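I've been playing Plikon on my phone for a month now and I still get a little jolt of happiness when the tiles drop in. It's a word puzzle, sort of, crossed with a sliding block game, and I'm completely hooked.

You get a small grid of letters and you push whole rows about until words line up. Any word of 4 letters or more clears itself and everything above falls down, which is where it gets brilliant, because the falling letters can make new words you never planned. I had a chain last night that started with "lamp" and ended, five words later, with "orchard". I said "orchard!" out loud to an empty kitchen.

There are 44 levels in the main set (I've done all but the last few) and then a daily puzzle that everybody gets the same version of. The daily is my favourite bit. I do it with my first cup of tea, then I go and look at the scores and feel humble.

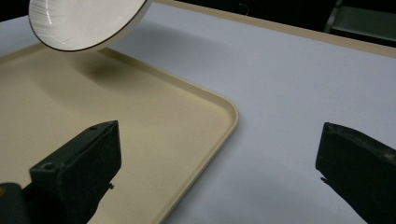 My best score on a daily so far is 797, and I know exactly where I went wrong, too. I cleared "stone" when I could have waited one more push and had "stones" with a vowel landing on top of it. Waiting is the whole skill, I think. When I started I grabbed every word the second I saw it and ran out of pushes by the middle of the board. Now I leave the easy ones sitting at the bottom and build on top of them, and the difference is huge.

A few things I've picked up, in case you're just starting:

- Push the top row first. It disturbs the least.
- Keep an S near the right-hand side if you can.
- Don't be scared of Q. It's worth a lot, and the game usually sends a U along fairly soon after.
- The undo button gives you 2 goes per board, and they don't carry over, so use them! 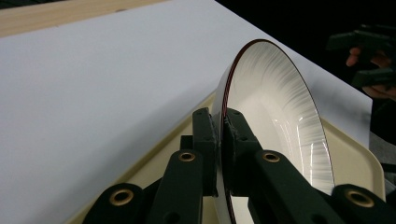
The sound is lovely as well, a sort of soft wooden knock for each tile, and a run of them when a chain gets going. I normally play everything on mute, but I've left this one on. I do wish there was a darker background for playing in bed, and the text on the menus is tiny on my old phone. The hint system is a bit odd too. It once told me to make "aalii", and I had to go and look it up (it's a shrub).

If you liked Troltari, with the falling numbers, you'll get on with this straight away. It has the same feeling of tidying a very messy drawer. Trosarside is the other one I keep being told to try, but that's played against the clock and I like to dawdle.

Right, level 42 is waiting. It has two Zs in it and I've got an idea about "pizzas".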